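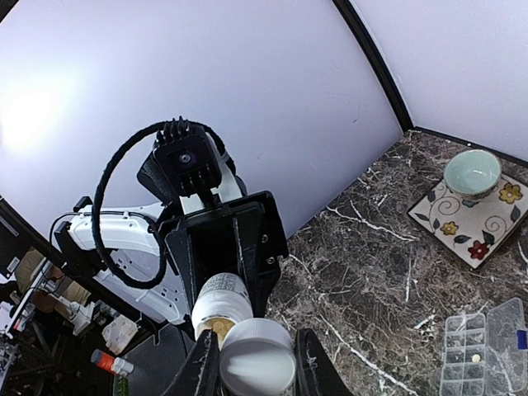

1. Background

Animal shelters in the Brevaston district take in dogs and cats that owners can no longer keep, along with strays brought in by council rangers. This report looks at one narrow part of that work: how long an animal stays on a medication plan after intake, and whether the way the plan is recorded has any bearing on missed doses. It was prepared for the second-year unit in applied animal care.

Two shelters agreed to share de-identified records, Plitau and Chambi. Plitau keeps a paper card on each kennel door. Chambi enters every dose in Flestotik, a scheduling program that runs on a shared tablet.

2. Method

Records were requested for every dog and cat placed on oral medication during May. Animals on injections only were left out, as were animals transferred before the end of their first course. After these exclusions the sample came to 98 animals across both sites.

A dose was counted as missed if there was no initial or entry against it within 3 hours of the scheduled time. A late entry with a written reason was counted as given. Dose records were read twice, on separate days, and where the two readings differed the original card or screen was checked again.

Length of stay was taken from the intake form to the adoption or foster form. Animals still in care at 90 days were recorded as 90.

3. Results

Missed doses were more common at Plitau than at Chambi. Most of the gap came from the evening round, when Plitau has one staff member on duty and the cards are filled in after feeding. Morning rounds at the two shelters were close to equal.

Cats missed more doses than dogs at both sites. Notes on the cards mention tablets found in bedding and food left uneaten – entries of this type were counted as missed unless the dose was repeated.

Animals with a missed dose in the first week tended to stay longer. The pattern held for dogs but was weak for cats, where the numbers were small. Older animals were also more likely to be on two medications at once, and age could not be separated from the other factors with a sample of this size.

4. Limits

Paper cards and program entries do not fail in the same way. A blank on a card may mean a dose was given and not signed for. Flestotik will not close a round until each line is marked, so a rushed worker may mark a line early. The study had no means of checking either case. The shelters also differ in staffing, kennel layout and the share of animals that arrive already on treatment.

5. Recommendations

5.1 Plitau should move card signing to the moment of dosing and keep a pen at each kennel row.
5.2 Both shelters should record refused doses under their own code.
5.3 A repeat study should cover a full year and include foster homes, where many cats finish their courses.

Raw counts are held with the unit coordinator and can be released with written consent from both shelters.

Last updated: Monday, January 5, 2026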